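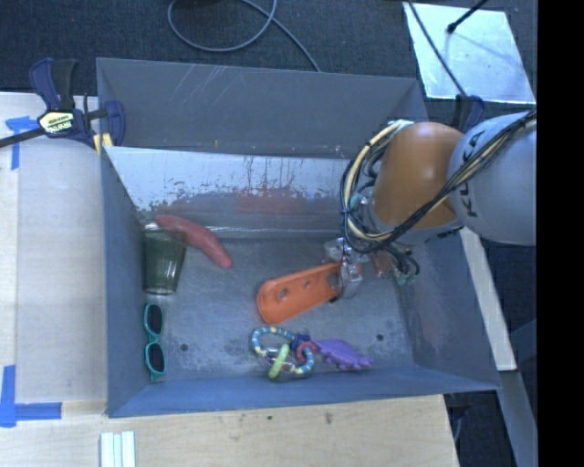

Perla Zavala would rather people stopped calling it junk. What comes into the town swap shop in Arruda, she argues, is mostly stuff that has years left in it and no place to go on a Wednesday morning.

The shop opened in August in the old feed store on the Vekcombe road. It runs on one rule: bring what you like, take what you need, no money changes hands. In its first month 335 households signed the book by the door, and 257 of them came back.

Small things move fastest. Kitchen tools, picture hooks, kids' shoes and paperbacks are often gone by noon. Furniture is slower. A pine dresser sat by the window for five weeks before a couple from Gerneo tied it to their roof and drove it home.

The town pays the rent, which comes to $400 a month. Supporters say that is less than it used to spend hauling the same goods to the landfill. Critics on Main Street are not so sure. The owner of a secondhand store there has told the town council that his sales of housewares fell off over the summer, and he wants the shop limited to Arruda residents.

Zavala doubts a limit would work, as half the town has family in Vekcombe. She has asked for longer hours instead. The council takes up both requests next month. Until then the doors open at 8 a.m., and the line usually starts before that.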